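About Us

Welcome, and thanks for stopping by! Merberg Home Textiles is a small family shop on the main street of Wendale, selling tablecloths, bed linen, curtain fabric and all the odds and ends that go with them. We've been at it long enough that we now measure up windows for people whose parents we measured up for, which is a lovely thing and also makes us feel our age.

The shop was started by Torquil Moffat, who had been driving a delivery van between Vustovstead and the coast and was tired of carrying other people's fabric about. He rented half of the old saddlery, put up two long shelves and a cutting bench, and opened one April morning with more buttons than customers. The bench is still here. It has a dip worn into the front edge where everybody leans, and we wouldn't swap it for anything.

In those days it was nearly all plain cotton and calico by the metre. The patterned cloth came later, when Torquil's daughter came home from art college and said (quite rightly) that the window looked like a hospital cupboard. She brought in spots, stripes, big leafy things and colours her father thought would never sell, and most of them were gone before the winter. We've been a bit braver with our ordering ever since. 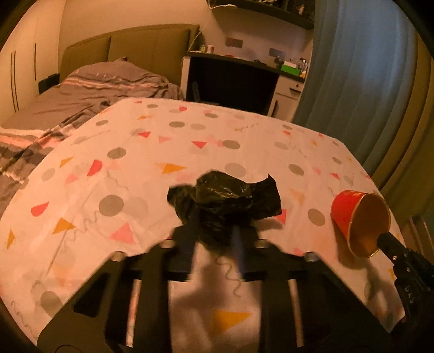
We hem tablecloths to size in our own workroom out the back, and we're happy to do odd shapes too - ovals, extension tables, the long narrow one your uncle built out of a door. Bring us the measurements of the top and tell us how much drop you'd like, and if you're not sure, we'll hang a bit of cloth over the bench and you can see what suits. Most hemming is ready in 5 working days, a little longer in the lead-up to Christmas.

Our biggest cloth range is called Pringle, after the creek that runs behind the shop (and, one very wet year, through it). It's made to be used every day and washed often, and you'll find it on tables all over the district. We keep offcuts in the basket by the door for quilters and school projects, so please have a good rummage while you're in.

If you live out of town, we post samples at no charge, and we'll gladly talk colours over the phone for as long as you like. There's parking behind the building, a ramp at the side entrance, and usually a dog asleep near the curtain rods. Just step around her.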